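Shirt collar

From the Lemieux Dress Reference, open edition

A shirt collar is the part of a shirt that goes round the neck. Usually a separate piece of cloth, cut on its own and sewn to the neckline, though on some garments it is cut in one with the front. Found on shirts, blouses, polo shirts, nightwear, school uniform, some dresses. Older collars were often detachable, see below.

Parts

Most collars on a formal or office shirt have two main pieces. The stand (also collar band) is the upright strip that wraps the neck and carries the top button. The fall, or leaf, is the part that folds down over it. Where fall and stand meet is the fold line or roll line. The front corners are the points. Distance between points when buttoned is the spread. Tie space is the small gap at the top where the knot sits.

Inside is the interlining. A layer of stiffer cloth, either fused (glued with heat) or sewn in loose. Fused is quicker to make, lies flatter, can bubble after a lot of washing if the glue was poor. Sewn interlining is softer, creases more, favoured by some of the older shirtmakers. Cheap shirts sometimes have none at all and the collar goes limp by lunch.

Collar stays, also called bones or stiffeners, slide into slots on the underside of the points. Plastic mostly. Metal on dearer shirts. Take them out before washing or the iron will press the outline through to the front.

Types

Point collar. The commonest. Points fairly close together, any length. Sometimes called straight or classic, shops do not agree.

Spread and cutaway. Points turned outwards. A cutaway is just a wide spread, and no fixed line between the two exists. Suits a bigger tie knot.

Button-down. Points fastened to the shirt front by small buttons. Came out of sportswear, now worn with anything. Some have a third button at the back of the neck.

Club collar. Rounded ends in place of points. Linked with school dress. Also seen on children's blouses, where it tends to be larger and softer, and gets mixed up with the Peter Pan collar, which lies flat on the shoulders and has little or no stand.

Band collar, or grandad collar. Stand only, no fall. Descends from shirts made to take a seperate collar.

Wing collar. Stiff, upright, small tips folded down at the front. Evening dress, weddings, some court dress.

Camp collar. One piece, no stand, lies open. Holiday shirts, bowling shirts, pyjamas. Cannot be done up neatly to the neck, not meant to be.

Tab collar. Two little tabs join behind the tie and push the knot forward. Comes and goes in fashion.

Detachable collars

Collars wear out and get dirty faster than the rest of a shirt. Hence the detachable collar, held on by studs front and back, heavily starched, changed more often than the shirt beneath. Whole laundries lived off them. Also made in paper, thrown away after use, and in celluloid, which wiped clean but was uncomfortable and burned easily. Fell away as softer attached collars became acceptable at work. Barristers in England still wear them in some courts, and a few makers supply them for evening wear.

Sizing

Men's formal shirts are sold by collar size, measured with the shirt laid open from the centre of the button to the far end of the buttonhole. Given in inches in Britain, centimetres on most of the Continent, often both on the label. A 16 inch collar should close with room for a finger or two. Cotton shrinks a bit on the first few washes and makers may cut slightly large to allow for it -- not all do. Women's and children's shirts go by dress size or age and the collar is whatever the pattern gives.

Making

Shinji Honda's pattern notes, much copied in sewing classes, give the usual order: join upper and under collar at the outer edge, trim, turn, press, topstitch, sandwich between the two layers of stand, attach to neckline. The under collar is cut a touch smaller so the seam rolls out of sight. On striped cloth the two points should mirror each other, and this is one of the first things a buyer of good shirts will check.

The Colov workroom cut its collars in 3 pieces, with the under collar split at the back and set on the bias. Gives a better roll. Uses more cloth. The Fumik pattern range dropped the split after complaints from home sewers, then brought it back as an option.

Care and repair

The fold line goes first, then the points. Grime at the neck is mostly skin oil, so rub in a little washing-up liquid or Tenside collar soap before the wash, leave 7 minutes, wash as normal. Iron from the points in towards the middle, underside first, otherwise a pucker gets pushed to the tip where it shows.

A frayed collar can be turned. Unpick the fall from the stand, flip it, sew it back with the worn side underneath. Was ordinary household mending once. Only works if both sides are the same cloth, and not on button-downs, as the button holes end up on show the wrong way round. Sheldon Petrenko's mending handbook allows 4 hours for a first attempt, wich seems fair for hand sewing.

See also: cuff, placket, yoke, necktie, ruff 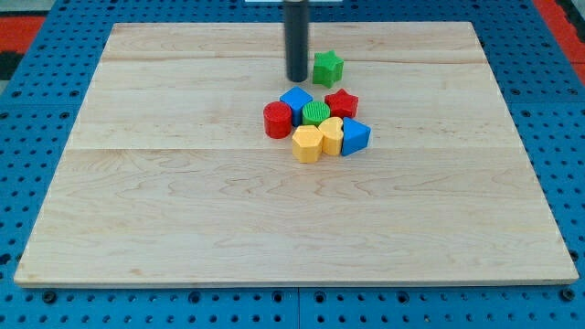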